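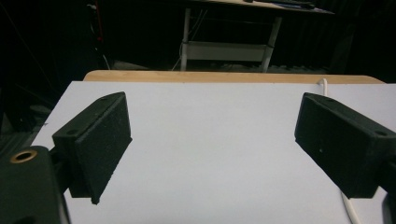

Warum driftet der Nullpunkt der Backen nach jedem Ausschalten?
Weil die Referenzfahrt gegen den mechanischen Anschlag läuft und der linke Backenträger dort nachgibt. Der Encoder selbst ist in Ordnung.

Laborbuch Greiferplatz Dreltholm, März 2019

Ausgangslage: Handgreifer Nr. 2, Steuerung Stedia, zwei parallele Finger mit schwarzen, matten Backen. Seit dem Umbau im Januar stimmt die gemeldete Öffnungsweite nach dem Einschalten nicht mehr mit der gemessenen überein. Der Fehler liegt immer auf derselben Seite: Die Steuerung meldet zu weit offen. Innerhalb einer Sitzung bleibt der Versatz konstant, nach dem nächsten Einschalten ist er ein anderer. Elektrisch nichts gefunden. Stecker abgezogen, Kontakte gereinigt, Schirm durchgemessen, wieder aufgesteckt, keine Änderung.

Vorgehen: Greifer stromlos, Backen von Hand auf und zu. Rechts läuft gleichmäßig. Links im letzten Stück vor dem Anschlag ein weicher Punkt, danach leichtes Zurückfedern. Messuhr am Träger angesetzt, dreimal wiederholt, weicher Punkt jedes Mal vorhanden. Backe abgenommen, Träger allein bewegt: unverändert. Die Backe scheidet damit aus, Führung oder Klemmung bleiben übrig.

Klemmstück ausgebaut. Auf der Innenseite eine blanke Stelle, einseitig, zur Anschlagseite hin. Die Klemmschraube ließ sich mit deutlich weniger Moment lösen als die rechte. Vermutlich beim Umbau ohne Sicherungslack eingesetzt, im Eintrag vom Januar steht dazu nichts. Klemmstück ersetzt, Schraube neu, Lack mittelfest, über Nacht stehen lassen. Das alte Klemmstück liegt beschriftet in der Schublade unter der Werkbank, bitte nicht entsorgen, bis Flolside geantwortet hat.

Führung bei der Gelegenheit gereinigt und neu gefettet, wenig Fett, Überschuss mit fusselfreiem Tuch abgenommen. Am hinteren Abstreifer war altes Fett mit Abrieb, dunkelgrau, keine Späne. Das Spiel der Führung selbst ist unauffällig.

Danach Referenzfahrt neu parametriert. Die alte Einstellung fuhr mit vollem Strom in den Anschlag und setzte Null beim Stillstand. Neu: halber Strom, Anfahrt langsam, nach Kontakt zurück auf den Indexpuls, erst dort Null. Der Parametersatz heißt jetzt Pascual 47 und liegt auf der Steuerung und im Projektordner. Der vorige Satz bleibt gespeichert, ist aber gesperrt.

Prüfung: Ein- und Ausschalten im Wechsel, nach jedem Einschalten Referenzfahrt, Endmaß zwischen die Backen, gemeldete Weite ablesen und eintragen. Insgesamt 218 Zyklen über zwei Tage, kein Ausreißer. Der Versatz bleibt im Rauschen der Anzeige. Rohwerte in der Tabelle im Projektordner, Blatt 2. Der weiche Punkt ist an der Messuhr nicht mehr nachweisbar.

Parallelität der Backen nur mit Fühlerlehre kontrolliert, oben und unten. Reicht für den Betrieb, ersetzt die Messung auf der Platte nicht. Die wird nachgeholt, sobald die Messplatte zurück ist.

Anmerkung L. Prins: Der halbe Strom ist bei kaltem Fett eventuell zu knapp, die Fahrt könnte dann vor dem Anschlag abbrechen und den falschen Indexpuls nehmen. Nachgestellt mit Greifer direkt aus dem kalten Lagerraum. Die Fahrt lief durch, aber hörbar zäh. Zeitüberwachung deshalb verlängert, und bei Abbruch wird jetzt ein Fehler gesetzt, vorher wurde stillschweigend Null übernommen. Die Fehlermeldung erscheint nur am Bedienfeld, in der Protokolldatei steht sie noch nicht.

Für die Wartung ab sofort: Klemmschrauben beidseitig auf Moment prüfen, bevor die Backen gewechselt werden. Markierungsstrich über Schraubenkopf und Träger setzen. Nach jedem Backenwechsel Referenzfahrt und eine Kontrolle mit dem Endmaß, Wert ins Buch. Das Moment steht im Datenblatt Flolside, der Wert auf dem alten Aushang gilt für die kürzere Schraube und ist falsch. Aushang abgenommen.

Offen:
Fehlermeldung in die Protokolldatei schreiben (Lotte Prins).
Greifer Nr. 1 auf dieselbe Schraube prüfen, wurde zur selben Zeit umgebaut.
Ersatzklemmstücke bestellen, das letzte ist jetzt verbaut.
Rückmeldung Flolside zur blanken Stelle abwarten.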